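Trevor Stock Control: Set-up Guide
Section 4: Bins, locations and labels

Before you start

You need to have finished Section 3 (Users and passwords) and to be signed in as a manager. Ordinary users can look at locations but cannot add or change them. Have a plan of the store to hand. A pencil sketch will do, as long as it shows every rack, every shelf and any bins that stand on the floor.

If you are moving from Steseo, do not bring your old location list across yet. Steseo allows spaces and full stops in a location code and Trevor does not, so the list has to be tidied first. See Section 9.

4.1 How location codes are made up

A location code has three parts: area, rack and position. The area is a single letter. The rack is a number. The position is a number, with a letter after it if the position is divided.

B-14-3 means area B, rack 14, position 3.
B-14-3F means the front part of that same position.
B-14-3R means the rear part.

Floor bins have no rack. Use 0 in place of the rack number, for example C-0-6.

Note: The letters I and O cannot be used for areas. They are too easily read as 1 and 0 on a worn label.

4.2 Adding an area

1. Open the Store menu and choose Areas.
2. Press Add.
3. Type the letter and a short name, such as Fixings or Returns. The name appears on picking lists, so keep it to one or two words.
4. Choose whether stock in this area can be picked. For Returns and Quarantine, choose No.
5. Press Save.

Areas can be renamed at any time. The letter is fixed once there is stock in the area. If you have chosen the wrong letter, make a new area and move the stock into it using Transfer.

4.3 Adding racks and positions

1. Open the area and press Add racks.
2. Enter the first and last rack numbers.
3. Enter the number of positions on each rack. If the racks differ, enter the smallest number now and add the extra positions one rack at a time afterwards.
4. Check the list on the right of the screen. Codes already in use are shown in red.
5. Press Create.

A standard licence covers 563 locations. Both halves of a divided position count towards this total. The current figure is shown at the foot of the Areas page.

Caution: Do not press Create a second time if the screen is slow to change. You will get a second set of codes ending in X, and these have to be deleted by hand.

4.4 Divided bins

Use this for any bin with a fixed wall across it where the two parts hold different items. If both parts hold the same item, leave the bin as a single location.

1. Empty the bin, or count what is in it and write the count down.
2. Find the location and press Edit.
3. Tick Divided. Two new lines appear, one ending in F and one in R.
4. Enter the size of each part. Trevor does not assume that they are equal. The sizes are used to warn you when a delivery will not fit.
5. Set the lowest and highest stock level for each part.
6. Press Save, then print new labels (see 4.5).
7. Put the stock back, or enter your count against the new codes.

Note: Front is always the side the picker stands. If a bin can be reached from both sides, decide which is the front and mark it on the plan before you print anything.

Note: Bins with loose dividers should not be set up this way. Use a mixed location (4.7).

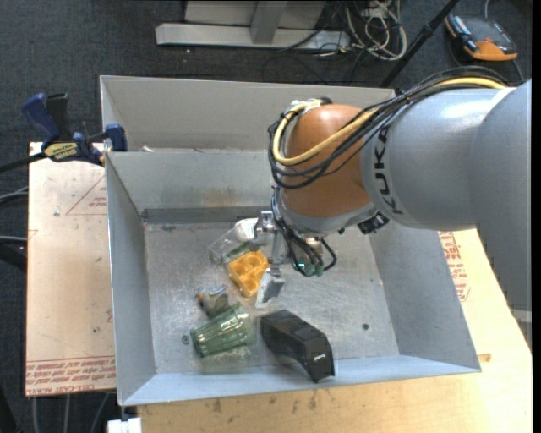
Beca Cadwaladr: We did all our divided bins in one go, and I would advise other stores against it. We ran out of labels halfway down area D and had bins with the old code on the shelf and the new code on the screen until the next roll came. Do one rack, label it, walk it, then start the next. Also worth setting the rear lowest level a bit higher than you think, as pickers on our site tended to report a shortage at the front and forget to look behind.

Reply from Piveck Support: Thank you. Working rack by rack is fine, and stock can be picked from other racks in the meantime. The low-stock warning can be set to cover both parts together if they hold the same item for a time. Look under Edit, More, Join warnings.

4.5 Printing and fixing labels

Trevor prints to any Stinder label printer. Load the wide roll (order code 329) for racks and floor bins, or the narrow roll (order code 113) for shelf edges.

1. Open Store, then Labels.
2. Choose the locations you want. To choose a whole rack, tick the box beside the rack number.
3. Print one label and scan it. The code on the scanner should match the code on the screen.
4. Print the rest.
5. Wipe the surface and let it dry before you fix the label.
6. Fix the label on the front face, where it can be scanned with the bin full.

For a divided bin, fix both labels on the front face, with the R label above the F label. Do not put a label on the inside of the bin or on the dividing wall.

Caution: Take off old labels completely. A scanner will read whichever code it finds first.

If a label scans as blank, the print is too light. Raise the darkness setting by 2 and try again.

4.6 Checking your locations

Walk the store with a scanner in Check mode. Scan each label in order. The scanner gives one beep if the code is known and next in line, and a long tone if it is out of order or missing from the list. Anything missed is listed under Reports, Unscanned locations.

You can stop and pick up again later. The check stays open until you press Finish, and other users can carry on picking while it is open.

4.7 Mixed locations

A mixed location can hold more than one item under a single code. Tick Mixed on the Edit page. Pickers will be asked to scan the item as well as the location, which takes longer, so keep mixed locations for slow-moving stock. A location cannot be both Mixed and Divided.

Go on to Section 5, Adding items.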